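Comparing Two Grippers for Bin Picking
Final report, Robotics Lab Project
Fergus Cruickshank and Rory Crichton

1. What we wanted to find out

Our lab has had a KUKA arm for a while, and most student groups use it with whatever gripper the last group left on. We wanted to know how much that choice matters when the job is picking mixed objects out of a bin. So we spent the spring term running two grippers on the same arm, with the same bin and the same pile of objects, and kept score.

The two candidates were the Jevura, a parallel gripper with two stiff fingers, and the Lileline, which has softer fingertips that bend around whatever they touch. Rory was sure the Lileline would win by a mile. Fergus had his money on the Jevura. We were both partly right, and we learned a lot more about cables than we ever planned to!

2. Setup

The arm works over an open gray bin on a wooden table. Early on, the bin crept a little every time a finger brushed the wall, and our saved positions were off by lunch. Clamping it fixed that completely. We also put blue tape on the table for reference so we could check things at a glance before each session.

For objects we picked things that would be annoying in different ways: soft toys, hard blocks, curved pieces, and a fork. The fork was Fergus's idea and Rory still has not forgiven him. Objects were dumped in from a tub and stirred by hand before each run, and we did not rearrange them after that, even when the pile looked unfair. 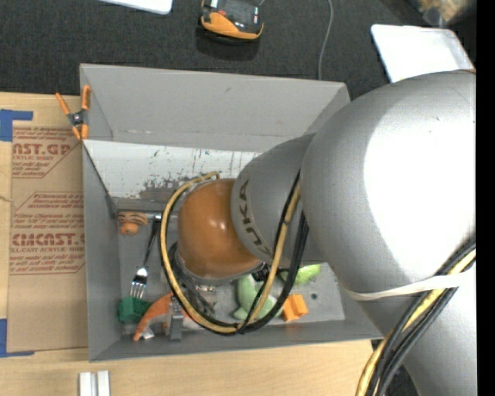
Figure 1. The KUKA arm over the clamped bin, with the fork and soft toys among the test objects.

The gripper cables go around the wrist in a big loop. We tried a tighter loop first and it tugged whenever the last joint turned past a certain point, which made the arm stop with a force error. A wider loop cured the errors but can get in the way down in the bin, so we limited how far the wrist was allowed to turn near the walls.

3. How we tested

Each run was 40 pick attempts. A pick counted as good if the object left the bin and stayed in the gripper for 3 seconds. If two objects came up together we counted it as a miss, which we argued about for most of a Monday. Grasp points came from the Rowlands planner that the lab already uses, with the same settings for both grippers.

We logged 936 attempts that we trust. There were more, but we threw out everything from before the bin was clamped, plus one afternoon when the lighting changed and the planner started going for shadows.

4. Results

Out of those attempts, 773 were good picks, counting both grippers together. That was better than either of us expected from objects this mixed.

The Lileline was great on the soft toys. It would land a bit off center and still come up holding something, and it was really fun to watch. It also forgave small errors in the grasp point, so the first few runs went quickly with almost no tuning.

The Jevura did better on blocks and on anything pushed up against a wall. Its fingers are thin and can slide into a gap that the softer tips just squash against. On the fork it was the clear winner, as long as the handle was not lying flat on the floor. When it was flat, both grippers mostly scraped along beside it.

Corners were bad for everyone. An object tucked into a corner usually took several tries, and sometimes it only came out after a missed grasp had knocked it loose.

5. Problems along the way

Swapping grippers took longer than it should have. The tool weight and tool center have to be changed in the controller each time, and once we forgot the second one and pressed a fingertip into the bin floor. No damage — but we made a checklist that same evening and taped it to the cabinet.

We also wish we had written down which object was missed each time from the very start. Our notes for the first runs only say "miss," so the object breakdown covers the later runs only.

6. Next steps

We would love to try the Jevura with soft pads added to its fingers. Rory has already started drawing some. The Rindach controller in the next lab has a faster force loop, and it would be worth repeating the wall and corner picks with that. Our logs and the checklist are in the shared project folder for the next group.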